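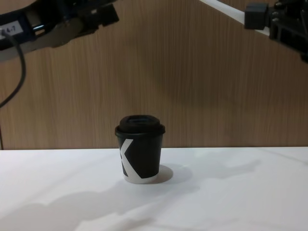
Justinas Vasiliauskas: Can you please put the outside stuff first this time? On the last list I was already in the building with my coat off before I got to the parking items, and then I had to go back out in the rain.

Fair enough, Justinas, outside stuff is first! I've moved everything into the order I walked it, so you should be able to go from the curb to the back door without doubling back. My notes are from the Skilivico Township polling place walk-through ahead of the August primary. The building is the Zawadzka School gym, 98 Tuta Street, same as the last few elections. Copy the items for your own site and ignore my rambling if it doesn't apply.

OUTSIDE

1. Accessible parking marked and clear
OK. The paint is faded but you can read it. Somebody had parked a trailer across the access aisle when I got there (it moved after I asked at the school office). I'd bring two cones and set them out the night before.

2. Path from parking to door, level and firm
Needs work. There's a lifted slab just past the bike rack, enough to catch a toe or a walker. The school says it will grind it down. If that doesn't happen, we rope it off and send people along the left side, where there's plenty of width.

3. 100-foot line measured and marked
OK. I measured from the gym entrance and not from the main school doors, please do the same! We had an argument last time over a yard sign that was legal from one door and illegal from the other. Chalk washes off, so I used flags.

4. Signs visible from the street
Needs work. The big arrow sign hides behind the hedge if you're coming from the north. I drove past twice on purpose to check, and once not on purpose.

5. Outdoor lights
Not checked. I was there at 2 p.m. and I'm no judge of a light bulb in full sun. Adeel Zaidi is going by after dark and will write it in.

ENTRANCE

6. Door opening wide enough
OK. 37 inches clear with one leaf open. Open both anyway, it makes the line so much easier.

7. Door hardware and closer
Fair. The closer on the right leaf slams. It isn't dangerous for most of us but I wouldn't want it behind me if I were using a cane. Prop it, and have a greeter standing there when it's windy.

8. Mats flat, edges taped
Fail on the day. The long gray mat curls at the inside corner. Tape won't hold on that floor, I've tried three kinds. I've asked for the heavy rubber one from the township hall.

INSIDE

9. Extension cords
Needs work. The scanner is a Menex and its cord is shorter than you'd expect, so last time it ran on an extension straight across the exit lane. Move the scanner to the east wall this time. There's an outlet right there, behind the folded bleachers, and you can get a hand in if you're patient.

10. Voting booths, spacing and privacy
OK. 9 booths fit along the stage side with room for a wheelchair to turn between the rows. Keep the accessible one at the near end. Please don't face any of them toward the balcony stairs, kids like to sit up there and they can see right down.

11. Chairs for anyone who can't stand in line
OK, but they're in the storage room and it's locked. Get the key when you get the gym key. (I know. I forgot it too.)

12. Exits unlocked and unblocked
Fail, then fixed while I was there. The back exit had a volleyball cart in front of it. Check again at 6 a.m., those carts travel.

13. Fire extinguisher tag in date
OK. Tag is current, pin is in, and it's mounted by the stage steps.

14. Ballot storage, seals and log sheet
Not a safety item, strictly, but I always end up checking it. The cage locks properly. Log sheet goes on the clipboard with two people's initials each time the cage opens, even for a box of pens. I'd like us all to be stricter about that than we were in the spring.

15. Room temperature
98 on the wall thermometer when I came in, with the fans off! It came down once we got air moving, but I want the big fans running before we open. Water for the workers goes on the side table, well away from the ballots and the scanner.

STILL OPEN

Slab by the bike rack: school
Sign behind the hedge: me
Outdoor lights: Adeel
Rubber mat: township hall, waiting on a call back
Storage room key: whoever picks up the gym key

If you find something I missed, write it in under the closest item and put your initials next to it.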